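The parish newsletter came through the door again this week, and with it another page of "Old Tales of Our Town". I read it every time and I argue with it every time, usually out loud, to the annoyance of the dog.

## The well that moved

According to this month's tale, there was once a holy well at the bottom of Chapel Lane. A farmer washed his dirty boots in it, the well took offence, and by morning it had shifted itself across the road into the next field. Anyone who doubts it is told to go and look, as there is a well in that field.

There is. I've been. It's a perfectly good well with a lump of stone beside it. What I'd like to know is who saw the first one. I have heard the same story about three other villages, with a butcher in one and a woman washing a sheep's fleece in another. Either wells used to be very touchy or people borrowed a good story when they heard it, the same as they do now.

Tobias Pennington, who writes the page, says he had it from his grandmother, and I believe him. I'm less sure where she got it. He also gives the year as 1159, which seems terribly exact for a tale with no names in it. When I asked him where the date came from he said it had "always been 1159". I asked at the library too, and the oldest thing they could find me was a school copybook less than 200 years old, in which the well doesn't move at all. It just dries up one August.

I don't mind the story being told. My own mother told it, boots and all. I do mind it being printed as history with a year stuck on the front, and then being painted on a sign, which I gather is the next plan. The sign is to cost up to £400. For that money I'd want the well to do it again.

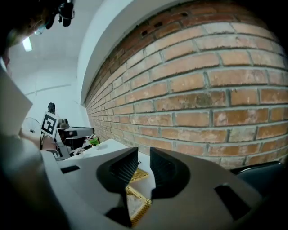
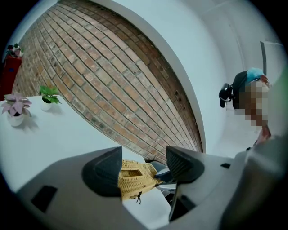 ## The talk at Olovel

Tobias is giving a talk on all this in the upstairs room at Olovel, and I've said I'll go. There were 12 of us at the last one, on bridges, and it ran well over because two people couldn't agree which bridge had been washed away. I enjoyed that far more than the slides.

He has promised to bring his grandmother's notebook. If the well is in it, in her handwriting, I'll say so here and I'll eat a reasonable amount of humble pie. It still won't prove that anything crossed a road, mind you. It would only show that she wrote it down.

If anyone reading has a version from another parish, please send it to me, especially if the culprit wasn't a farmer. I'm keeping a list, and so far boots are winning.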